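Cukness Help > Shop and Garage > Automation

Can a robot take over unpacking and shelf stocking in a small shop yet?

Aníbal Garcia
Posted 30/11/2025

We run a small assembly shop in Grulelholm. The chore I would like to stop doing by hand is the bin work. Parts and packaging come to the bench in plastic bins. Someone takes out what is needed, puts the molded parts on a rack, puts the small hardware on the shelf below, and flattens or stacks the cardboard. It takes an operator close to two hours of every shift and no one likes it.

I don't need speed. I need it to run unattended between two fixed breaks without dropping parts or stopping for help every few minutes. Floor is level, lighting is mixed (overhead plus daylight from one side). Cartons are packed upright and fairly tight, so there isn't much room for fingers between them.

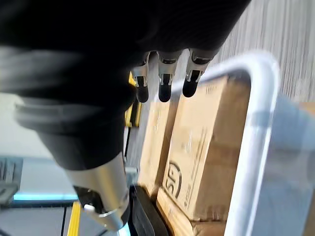

Fingers over a clear bin, cartons standing on edge.

What I want to know:

Is a hand with fingers the right tool for cartons in a bin, or should I be looking at suction?
Do the clear bins cause trouble for the vision side? I have heard both.
Has anyone measured the intervention rate on this kind of work? I mean a count over a full shift. A demo video doesn't help me.

Budget is not settled. I would rather hear "wait" than buy something that sits in a corner.

Clementina Arruda

Wait two years. We looked at the Mireo arm and the sales guy couldn't tell us what happens when a box is upside down. For the money you can pay a student. Also robots need a fence, check your insurance.

Amândio Serrano

The fence comment above is too general. It depends on the arm, the speed, the payload and what it is holding, and you need a risk assessment for the actual cell in any case. Taking your points in order.

Cartons. Suction is normally better for a flat, closed face that points up. Your cartons are on edge, so the face you would want is the one against the next box. A cup on the narrow top edge will hold a light carton but tends to peel if there is a loose flap or a seam under it. Fingers work if they can get down one side by at least the thickness of the fingertip. If the bin is packed tight they can't, and the usual method is to hook or drag one box toward the open side first and grip it on the second move. That second move is where most of the time goes. The cheap fix is on your side of the process: leave one slot free per bin. We did that in June and it helped more than any software change we made that year.

Tape. Shiny tape over cardboard gives false depth readings under direct light. Same for the rim and walls of clear or frosted bins. Most depth cameras will either see through the wall or return nothing. Put the bin in a fixed position against a stop and give the controller the bin dimensions, then it does not have to find the wall at all. Opaque bins are simpler if you can change them.

Molded parts. Large thin-walled parts are easier than they look provided both arms carry them. One hand will hold the weight, but the part sags or rotates about the grip and you lose the orientation you need to set it down. With a grip on each side you can tilt it to clear the bin and the shelf edge. Teach the place position on the rack with a margin, and do not put two parts so close that the rims can touch.

Small hardware. I would leave that manual for now. Flat discs on a flat shelf are hard to lift with padded fingertips. If you must automate it, put them on a foam mat or stand them in a slotted holder.

Measured numbers, since you asked for a count. Our cell does a similar bin to rack task, one arm pair, 849 picks logged over the trial. There were 60 stops where a person had to step in. More than half of those were cartons wedged against each other. Only 7 were dropped parts. The rest were the controller refusing to move after it could not confirm a grip, and an operator cleared each one from the screen in under a minute. By your standard, running unattended between breaks, it would have failed. By ours, one operator looking after it while doing other bench work, it was acceptable.
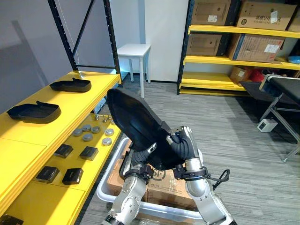
Lindiwe Van Wyk
Does the intervention rate go down if you slow the arms, or is it the same errors at a lower speed?

Amândio Serrano
Slowing down reduced drops during carrying and had no effect on the wedged cartons. We ended up with normal speed for empty moves and reduced speed from the moment of grip until release.

Gervásio Toledo

Adding to Amândio's reply, mostly on the parts that are not the robot.

Racks. Perforated uprights and shelves that clip in are convenient but the shelf height can shift by a hole when someone rearranges it. Our place positions were wrong for a morning for exactly that reason. Bolt the shelves you teach against and mark the height on the upright. The same goes for bins on the floor. Screw down a stop or at least tape the outline.

Cables. Route anything on the wrist with enough slack for full rotation, then run the whole program once at low speed and watch the loop. A loop that clears the part may still catch a bin rim on the way in.

Cardboard. Flattening is not solved in any product I would pay for. Picking a closed carton out and stacking it is fine. Opening, cutting tape and folding down is a different job, and I would keep a person on it.

For a trial I would ask Carvalho or whichever integrator you use to run your own bins, packed the way your people pack them, for a full shift with a written log of every stop. Agree in advance on what counts as a stop. Ours did not include screen confirmations in the first report and the figures looked much better than they were.

Aníbal Garcia

Thanks, the log definition is going in the request. I will try the free slot per bin this week with people doing the work, as it costs nothing. Small hardware stays manual. Amândio, did you keep the same fingertips for cartons and molded parts, or change them between runs?

Amândio Serrano

Same ones for both. We replace the pads when they go smooth.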